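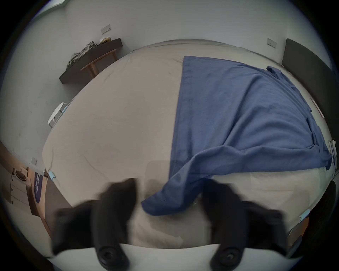

WEEK 9: FABRIC CARE, WASHING AND CREASES

Last updated: April

Read before Tuesday. Bring the Viltby handout, both sides.

Fibres first. Cotton and linen = plant. Take up a lot of water, crease badly, will stand a hot iron. Wool = animal, felts if you rub it warm. Polyester = plastic, dries fast, holds on to body smells.

Why things crease: water gets in, fibres loosen, dry in whatever shape they were left. So shake out straight after the spin. Smooth collars and cuffs by hand. Don't leave in the drum overnight!!

Spin speed matters more than poeple think. Lower spin = wetter but flatter.

Marks on bedding. Protein (blood, sweat) cold water first, heat sets it. Grease, washing-up liquid, leave 14 minutes, then wash as normal. Unknown mark, treat as protein.

Ironing order for a shirt: collar, yoke, cuffs, sleeves, body. Linen slightly damp, wrong side if dark colour.

Fitted sheets: corners inside each other, then thirds. We'll practise this in class, its easier shown.

For the written task see Muvora workbook p. 55, questions on care labels only. Skip the dry cleaning section, we do that next term.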